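Vormachen (Robotik)

Als Vormachen, auch Lernen aus Demonstration oder Programmieren durch Vorführen, bezeichnet man in der Robotik Verfahren, bei denen ein Mensch einem Roboter eine Aufgabe zeigt und aus den aufgezeichneten Bewegungen eine Steuerung abgeleitet wird. Der Mensch führt dazu entweder den Arm des Roboters mit der Hand oder bedient ihn aus der Entfernung. Das Verfahren gilt seinen Befürwortern als naheliegender Weg zu Haushalts- und Servicerobotern. Wie weit dieser Weg trägt, ist umstritten; viele der öffentlich gezeigten Ergebnisse lassen sich von außen kaum prüfen.

Begriff

Der Ausdruck wird uneinheitlich gebraucht. Im engeren Sinn meint er nur die Aufzeichnung selbst, im weiteren Sinn auch das anschließende Training eines Modells und dessen Einsatz. Hersteller sprechen gern davon, dass der Roboter eine Tätigkeit „lernt“ oder „versteht“. Fachlich ist damit meist gemeint, dass ein statistisches Modell zu einem Kamerabild und einer Gelenkstellung die nächste Bewegung vorhersagt. Ob man das Lernen nennen will, ist Geschmackssache. Verstehen ist es nach verbreiteter Auffassung nicht.

Abzugrenzen ist das Vormachen von der klassischen Punkt-zu-Punkt-Programmierung, bei der ein Einrichter den Arm an einzelne Positionen fährt und diese speichert. Auch dort wird oft mit der Hand geführt. Der Roboter wiederholt anschließend aber exakt die gespeicherte Bahn und reagiert nicht auf ein verrutschtes Werkstück. In Werbetexten verschwimmt der Unterschied regelmäßig.

Verfahren

Beim Handführen, in der Literatur auch kinästhetisches Teachen genannt, werden die Gelenke weich geschaltet und das Eigengewicht des Arms ausgeglichen. Der Vorführende fasst den Arm an und bewegt ihn durch die Aufgabe. Das Verfahren ist billig und verlangt wenig Einweisung. Es hat den Nachteil, dass die Hände des Vorführenden in den Kamerabildern auftauchen, wo sie später im Betrieb fehlen. Zweiarmige Aufgaben lassen sich auf diese Weise nur mühsam vorführen, weil eine Person beide Arme und womöglich noch zwei Greifer gleichzeitig führen muss.

Bei der Fernsteuerung bedient der Vorführende ein zweites, meist kleineres Armpaar, Handregler oder einen Sensorhandschuh, und der Roboter ahmt die Bewegung nach. Die Kamerabilder bleiben sauber, und der Roboter wird nur über Signale bewegt, die er später auch selbst erzeugen kann. Dafür fehlt der Tastsinn ganz oder weitgehend. Wer einmal versucht hat, ein dünnes Hemd mit einem Greifer ohne Kraftrückmeldung aufzunehmen, weiß, dass man dabei lange auf einen Bildschirm starrt und trotzdem danebengreift. Verzögerungen in der Übertragung verschärfen das Problem.

Daneben gibt es Ansätze, die ganz ohne Roboter auskommen und Videos von Menschenhänden auswerten. Menschliche Hand und Greifer unterscheiden sich jedoch in Reichweite, Kraft und Fingerzahl, und die Übertragung gelingt bislang vor allem bei einfachen Griffen.

Wäsche als Beispielaufgabe

Wäsche ist in diesem Gebiet zu einer Art Prüfstück geworden. Kleidungsstücke haben keine feste Form, verdecken sich gegenseitig und sehen nach jedem Griff anders aus. Ein Modell der Geometrie, wie man es für einen Karton oder ein Metallteil anlegt, hilft daher wenig. Genau das macht die Aufgabe für das Vormachen reizvoll: Der Mensch zeigt, wo er greift, und niemand muss die Regel dahinter aufschreiben.

Die Teilaufgaben sind unterschiedlich schwer. Eine Maschinentür zu öffnen ist wegen des festen Scharniers vergleichsweise dankbar, ein einzelnes Stück anzuheben ebenfalls. Schwieriger wird es, wenn zwei Stücke ineinander verdreht sind, wenn ein Ärmel am Rand des Korbs hängen bleibt oder wenn etwas hinten in der Trommel liegt, wo die Kopfkamera nicht hinsieht. Schwarze Textilien bereiten zusätzliche Mühe, da Falten und Kanten sich im Kamerabild schlecht abzeichnen.
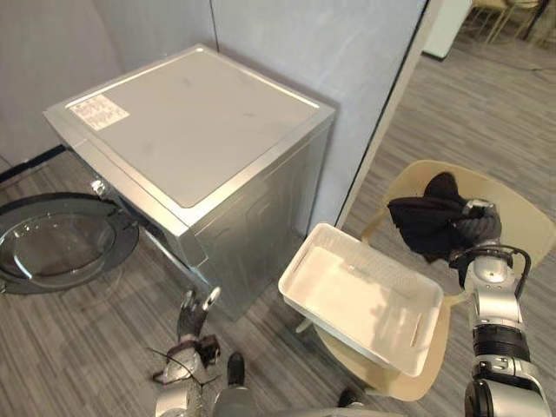 Für die Bewertung kommt es darauf an, was als Erfolg gezählt wird. Manche Gruppen werten bereits das Greifen eines Stücks, andere erst die leere Trommel, wieder andere den gesamten Ablauf einschließlich geschlossener Tür. Zwischen diesen Maßstäben liegen Welten, in Zusammenfassungen steht aber häufig nur eine einzige Quote. Ebenso selten wird angegeben, ob der Aufbau zwischen den Durchgängen verändert wurde. Ein Korb, der immer am selben Fleck steht, macht aus einer Wahrnehmungsaufgabe eine Gedächtnisaufgabe.

Der Versuch von Drornen

Häufig angeführt wird ein Wäscheversuch der Firma Drornen, für den 144 Vorführungen per Fernsteuerung aufgenommen wurden. Das Unternehmen berichtete, der Roboter habe danach 20 Durchgänge hintereinander ohne Eingriff bewältigt. Veröffentlicht wurden davon zwei, beide in beschleunigter Wiedergabe.

Die Ingenieurin Usha Pinto, die das Verfahren mit der frei verfügbaren Steuerungssoftware Omness nachstellte, kam zu einem nüchterneren Bild. Solange Maschine, Korb und Beleuchtung unverändert blieben, lief der Ablauf bei ihr leidlich. Nach dem Verschieben des Korbs um eine Handbreit griff der Arm wiederholt ins Leere und setzte die Bewegung dennoch fort, als hielte er etwas. Pinto wies darauf hin, dass in ihren eigenen Aufnahmen kaum Fehlgriffe enthalten waren, weil sie misslungene Vorführungen zunächst gelöscht hatte. Das Modell hatte also nie gesehen, wie man einen Fehler bemerkt und behebt. Drornen hielt dem entgegen, ihr Nachbau verwende andere Greifer. Das trifft zu, erklärt den Befund nach Ansicht seiner Kritiker aber nur zum Teil.

Kritik

Ein wiederkehrender Einwand betrifft die verdeckte Arbeit. Jede Vorführung wird von einem Menschen erbracht, der dieselbe Tätigkeit mit den eigenen Händen meist schneller erledigt hätte. Solange für jede neue Wohnung, jede Maschine und jeden Korbtyp nachgelernt werden muss, wird Arbeit verlagert und kaum eingespart. Der Dienstleister Furen, der Vorführungen im Auftrag aufzeichnet, setzt dafür angelernte Kräfte im Schichtbetrieb ein; auch am Samstag wird aufgenommen. In den Kostenrechnungen der Abnehmer taucht dieser Posten gewöhnlich unter Entwicklung auf.

Ein zweiter Einwand gilt der Kennzeichnung. Ein ferngesteuerter und ein selbsttätig arbeitender Roboter sind auf einem einzelnen Bild nicht zuverlässig zu unterscheiden, im Video oft ebenso wenig. Einige Anbieter blenden inzwischen einen Hinweis auf die Betriebsart ein. Verbindlich geregelt ist das nicht, und die Formulierungen sind dehnbar: „teilautonom“ kann bedeuten, dass ein Mensch alle paar Minuten eingreift, oder dass er durchgehend steuert und die Software lediglich das Zittern herausfiltert.

Schließlich wird bezweifelt, dass mehr Daten die Schwächen von selbst beheben. Befürworter verweisen auf Fortschritte bei Sprachmodellen. Skeptiker antworten, Text sei in großer Menge vorhanden gewesen, während Roboterdaten Stunde für Stunde an einem Gerät entstehen müssten, das sich abnutzt und neu kalibriert werden will. Aufnahmen verschiedener Bauarten sind zudem nur begrenzt miteinander vereinbar.

Verbreitung

In der Fertigung wird das Handführen seit Langem genutzt, überwiegend in der klassischen Form mit gespeicherten Bahnen. Lernende Systeme finden sich dort bei einzelnen Sortier- und Einlegeaufgaben. Der Anlagenbauer Sundqvist bietet eine Einlegestation an, die vom Bedienpersonal durch Vorführen umgestellt werden kann; für sicherheitsrelevante Schritte verwendet auch sie fest programmierte Abläufe. Im Haushalt ist das Verfahren über Versuchsaufbauten und betreute Vorführungen bisher wenig hinausgekommen.

Siehe auch: Fernsteuerung, Greifer, Imitationslernen, Serviceroboter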